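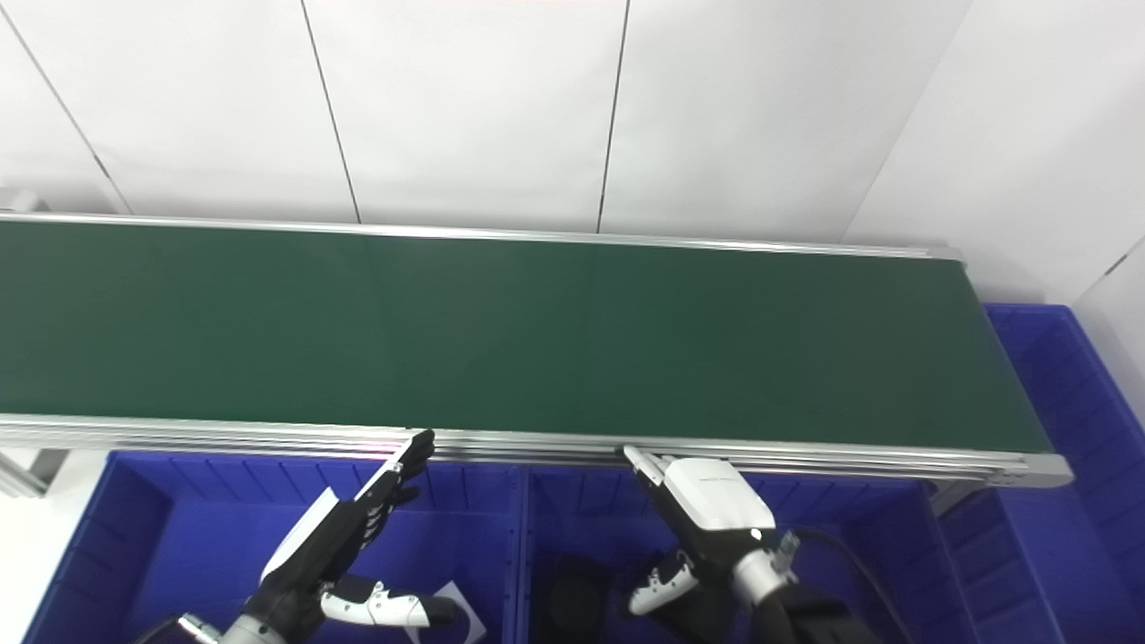

Una lectora de Cirkcombe nos preguntó si un robot con manos se cansa de estar todo el día junto a una cinta transportadora, y si no sería mejor dejarle sentarse un ratito. ¡Qué pregunta tan buena! Vamos a contestarla despacio, que tiene mucha miga.

Los robots no se cansan como tú cuando vuelves del recreo, pero sus motores se calientan y sus piezas se van gastando. Por eso la empresa Tusex, que ofrece un equipo llamado Drarkovard para clasificar paquetes, manda también a alguien que lo revisa en abril y le aprieta todo lo que haga falta apretar.

El equipo trae 2 brazos, cada uno con su mano, y las manos tienen dedos y pulgar, igual que las tuyas. ¿Para qué tanto dedo? Pues prueba a coger una naranja con el puño cerrado — ya verás qué lío — y luego cógela con la mano abierta. El pulgar empuja por un lado, los demás dedos por el otro, y la naranja se queda quieta.

La cinta es como un pasillo que camina solo: lleva las cosas hasta el robot, y él las va dejando en cajas de plástico azul. Unas cosas van a una caja y otras a otra, como cuando en casa separas los calcetines de las camisetas (bueno, cuando te acuerdas).

Y si algo se le resbala, tampoco pasa nada. Las personas que trabajan con el Drarkovard pueden pararlo con un botón rojo muy gordo, recoger lo que se haya caído y ponerlo en marcha otra vez.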